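Stand Mon 14 September. Wird noch ergänzt, bitte nicht verlinken.

# bimatus-rezepte

Sammlung von Brot- und Sauerteigrezepten als Klartext, plus Skript zum Umrechnen. Angefangen als Zettelkasten für den Backkurs in Alberg, inzwischen 2140 Einträge. Davon viele Dubletten, siehe unten.

Gepflegt von Siiri Vanags. Antworten dauern.

## Was drin ist

- `rezepte/` — ein Rezept pro Datei, YAML-Kopf, danach Freitext
- `mehle/` — Typentabellen, deutsch / österreichisch / französisch
- `skripte/` — Umrechnen, Prüfen, Druckansicht
- `alt/` — nicht anfassen, wird von der Druckansicht noch gebraucht

Kein Kuchen. Kein Plunder. Pizza nur, wenn mit Sauerteig.

## Format

```
titel: Roggenmischbrot Tiêu
mehl:
 roggen_1150: 300
 weizen_1050: 200
wasser: 370
salz: 10
sauerteig: 120
quelle: tieu
status: gebacken
```

Alle Mengen in Gramm, auch Wasser und Öl. Keine Esslöffel, keine Tassen, keine "Prise" — wer eine Prise einträgt, bekommt vom Prüfskript eine Fehlermeldung. Hefe mit Punkt als Dezimaltrenner, nicht Komma.

`status` kennt nur `gebacken`, `ungetestet` und `verworfen`. Verworfene bleiben drin, bitte mit einem Satz, was schiefging. "Hat nicht geklappt" reicht nicht.

Anstellgut zählt als halb Mehl, halb Wasser. Wer einen festen Lievito Madre führt, muss `sauerteig_ta: 150` dazuschreiben, sonst stimmt die Teigausbeute nicht. Steht auch nochmal in `mehle/LIESMICH.md`, liest aber keiner.

## Benutzung

```
python skripte/umrechnen.py rezepte/roggen_tieu.yaml --teigmenge 1800
python skripte/pruefen.py rezepte/
```

Braucht Python 3 und PyYAML. Unter Windows gibts Ärger mit den Umlauten in Dateinamen, deshalb überall ae/oe/ue. Alte Dateien sind noch nicht alle umbenannt.

`--teigmenge` ist die Gesamtmenge vor dem Backen. Backverlust wird nicht eingerechnet. Wer 1 kg fertiges Brot will, muss selber draufschlagen.

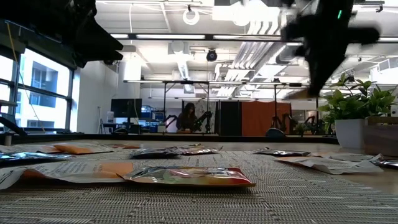
Gerundet wird auf ganze Gramm, ausser bei Salz und Hefe, da auf eine Nachkommastelle. Bei sehr kleinen Teigmengen wird die Hefe trotzdem ungenau. Dann lieber Vorteig ansetzen und davon abwiegen.

## Herkunft der Rezepte

Drei Quellen, Feld `quelle`:

- `alberg` — Kursmitschriften, teils von Hand abgetippt, Zahlendreher möglich
- `prerkthorpe` — Abschrift eines Backstubenhefts aus Prerkthorpe, ursprünglich in Pfund und Unzen, umgerechnet
- `tieu` — eigene Versuche unter dem Namen Tiêu, am besten getestet

Im Heft aus Prerkthorpe fehlen fast alle Temperaturen. "Heisser Ofen" habe ich als 240 Grad übernommen, "fallend" als 240 auf 200. Geraten. Gehzeiten dort auch mit Vorsicht, die Backstube war vermutlich deutlich wärmer als eine normale Küche.

## Bekannte Probleme

- Rund 38 Dubletten, meistens gleiches Rezept mit anderem Titel. Nicht löschen, bitte melden, ich führe zusammen
- 6 Rezepte aus dem Juni haben kein Salz. Vergessen einzutragen, nicht salzlos gebacken
- Französische Mehltypen auf die nächste deutsche abgebildet. T65 wird zu 550, passt nicht immer
- Druckansicht bricht bei langen Titeln um und schiebt die Zutatenliste auf Seite 2
- Dinkel und Emmer landen im Filter beide unter `spelz`. Ist falsch, kommt in die nächste Version

## Mitmachen

Ein Rezept pro Änderung. Vorher `pruefen.py` laufen lassen. Mindestens einmal selbst gebacken, sonst `status: ungetestet`. Fotos vom Anschnitt gern, aber höchstens 5 pro Rezept, das Repo ist schon gross genug.

Keine Rezepte aus gekauften Büchern abtippen. Auch nicht "leicht abgewandelt".

## Lizenz

Skripte MIT, Rezepttexte CC BY 4.0, Namensnennung "Bimatus". Für das Heft aus Prerkthorpe ist die Sache noch offfen, deshalb diesen Ordner vorerst nicht weiterverbreiten.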